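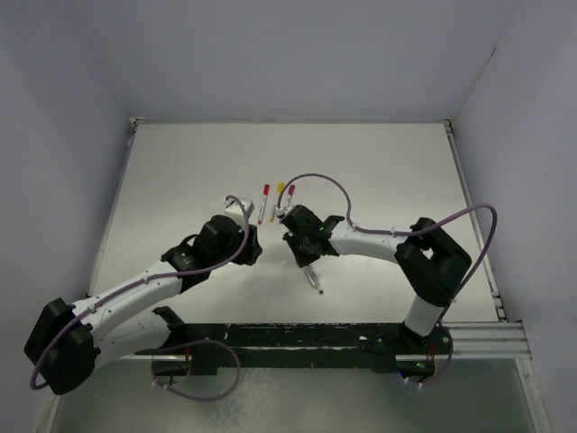
The Whiteboard Cure
By Roos Verstraete
6 Jul 2023

Every few years, somebody in an office decides that people would think better if they wrote on the walls. In Colstead the idea arrived in February, along with a consultant, a slide deck and a bill. The town's planning department lost its cubicles and got "idea zones." I spent a morning in one. The idea on the wall was a lunch order.

The pitch comes from a workplace design firm called Dedeck, which says open writing surfaces lead to "faster shared decisions." I asked how it knew. Korkor Zakaria, who handles the firm's clients, sent me a survey of 2,578 office workers. It asked whether they felt more creative after a redesign. Most said yes. It did not ask whether anything got decided, and the answers were collected two weeks after the new furniture went in, when almost anyone will say something nice about a chair.

"We measure how people feel, and feeling matters," Zakaria told me. Fine. But the brochure says faster decisions, and a feeling is a different thing to sell.

I tried Gomville next, where the school district went through the same makeover earlier and had time to get over it. Aldo Pagano runs the enrollment office there. He likes color coding and always has: red for late files, yellow for missing signatures. He was doing it on paper long before the redesign. 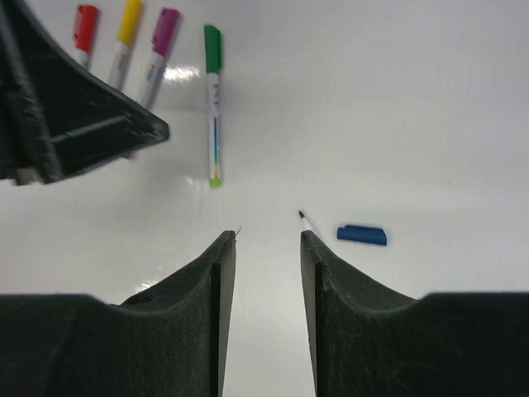 His complaint is about the meetings. Under the old setup he had a short one each morning. Now there are 13 a week, because each zone has its own, and what gets written up in one has to be copied out for the next. "By the third time I copy a list I start leaving things off," he said.

Sandro Lo Presti, who teaches office management at a college nearby, was kinder than I expected. He thinks writing in front of other people can help a small group that already knows what it is trying to settle. Past that he gets vague, and he admits it. The studies he showed me were short and used students, and in one of them the group with no board at all did just as well.

Colstead plans to extend the zones to its permit counter next. I asked the department what it would count as failure. A spokeswoman, Ornella Mazza, said the question would be taken up at a future session. I assume it will go on the wall.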